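Review: Jaltemwood 9 Folding Seat Cushion and Back Support for Long Train Rides

I take the train between Urnstead and the coast most weeks, and the ride is long enough that the seat matters. The cars on that line were bought when the route was still being extended, and the seats have a hard front lip and almost no lower back support. Word is that new cars will come with the upgraded track, but the date for that has moved more than once. In the meantime I have been trying seat cushions.

The Jaltemwood 9 is the fourth one I have used. It is a folding cushion with an attached back panel, made for rail and bus passengers. I bought mine from the Prorkitach store near the station and paid full price for it. I have used it for two months, mostly on the early train and the 5:40 back.

What you get

The cushion comes in a cardboard sleeve with a shoulder strap and a one-page instruction sheet. There is no carrying bag. The seat part and the back part are joined by a fabric hinge, and the whole thing folds in half and closes with two snaps. Folded, it measures 400 millimeters across, which fits under the seat in front with the strap tucked in. It does not fit in the narrow overhead rack on the older cars unless you stand it on end, and then it tends to fall over on curves.

The foam comes in one firmness. The cover zips off and can go in a cold wash. Mine has been through the machine three times and has kept its color, although it took a full day to dry.

Setting it up

Unsnap it, put the seat part down, lean the back part against the seat and pass the elastic loop over the headrest. It takes less than a minute once you have done it a few times. The first time took me longer because the instruction sheet shows the loop going behind the seat, and on our trains you can't reach behind the seat without bothering the person there. Over the headrest works fine.

The loop is too short for the tall seats in the quiet car. I ended up leaving it off in there, and the back panel stayed in place as long as I didn't get up. If I went to the restroom it had slid down by the time I came back.

Comfort

The seat part is good. The foam is firm enough that I don't feel the front lip of the seat, and after two hours I no longer have the ache in the back of my legs that I used to get. It raises you by a couple of inches, so shorter riders may find their feet don't rest flat. I am average height and had no trouble.

The back part is less good. The lumbar bump is sewn in one position and can't be moved. For me it sits slightly too high. Ilgın Saraç, who rides the same train on Wednesday and is taller than I am, borrowed it for a whole trip and said the bump was right where she wanted it. She has since bought one. So this depends a lot on your build, and I would try it in the store before paying.

It does get warm. On a mild February morning with the heat running in the car I was uncomfortable before the halfway stop. The cover has a mesh strip down the middle, but most of it is solid fabric.

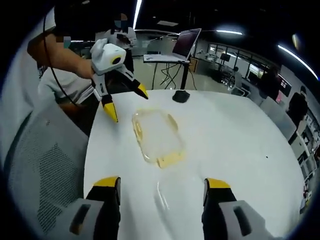
Urnstead Rail Passengers Club, Equipment and Travel Reviews

Vibration and noise

This is the part I was most curious about. The section of our line south of the Vasiliu junction is still the old track, and it is rough. Construction on the replacement section is supposed to start after the utility work is done, and until then trains slow down through there and still shake. I can read on that stretch but I have never been able to write by hand.

With the cushion, the small constant buzzing through the seat is much reduced. The larger side-to-side movement is the same as before, as you would expect. I still can't write by hand, but I can use a laptop without the screen jumping so much. On the newer track north of the junction, I notice hardly any difference between having the cushion and not having it, apart from the front lip.

The snaps click against the armrest if you leave them hanging. Tuck them under.

Carrying it

The shoulder strap is thin and has no pad. For the walk from the parking lot to the platform it is fine. I also had to carry it across town once when the return train was replaced by a bus, and by the end of that walk I had switched shoulders several times. The strap clips are plastic. One of them has a white stress mark on it now, and I expect I will be replacing it before the end of the year. It is a standard size clip, so any luggage repair counter should have one.

Conductors have not objected to it. One asked me to move it out of the aisle when it was folded, which was fair. If you use it on the bus, the elastic loop fits the headrests there well, better than on the train.

How it compares

The inflatable cushion I had before this one packed down to the size of a paperback and cost a third as much. It was comfortable for an hour and then began to feel like sitting on a ball. It also lost air slowly, and I never found the leak. If you only ride now and then, an inflatable is probably enough.

The gel pad I used before that was heavy and cold in the morning. It did a better job with vibration than the Jaltemwood, and it had no back support at all. I gave it to my brother for his truck.

The first one I had was a plain square of foam from a fabric store with a pillowcase over it. It lasted one winter. It was good value and I have no complaints about it, except that it slid forward every time the train braked. The Jaltemwood has a rubbery dotted underside that grips the seat fabric, and it has not slid on me once. On the vinyl seats in the station waiting room it grips less well.

Wear so far

The foam has not flattened in any way I can see. The stitching at the hinge has started to pull on one side, with a few loose threads. I trimmed them and it has not gotten worse. The zipper is stiff and catches on the inner lining near the corner, so go slowly there. The elastic loop is as tight as it was on the first day.

The warranty covers the foam and the stitching but leaves out the strap, the clips and the cover. You need the receipt and the sleeve it came in. I had already put the sleeve in the recycling when I read that, so keep yours.

Who should get it

If you ride more than an hour each way, several days a week, on the older cars, I think it is worth the money for the seat part alone. If your trip is all on the newer track, save your money. If you are waiting to see what the seats in the new cars are like before you buy anything, that is reasonable too, but I would not expect to be sitting in them soon.

People who need the lumbar support more than the seat cushion should look at a separate back panel with an adjustable strap. Several are sold at the same store, and you can test them in the chair by the register.

Things I would change: a padded strap, a longer loop, a bump that moves, and more mesh. A drink holder is sold as an add-on. I have not tried it.

Rating: good for the seat, fair for the back, poor for the strap. I am still using mine every week and plan to keep doing so. If the hinge stitching gives out I will add a note to this page.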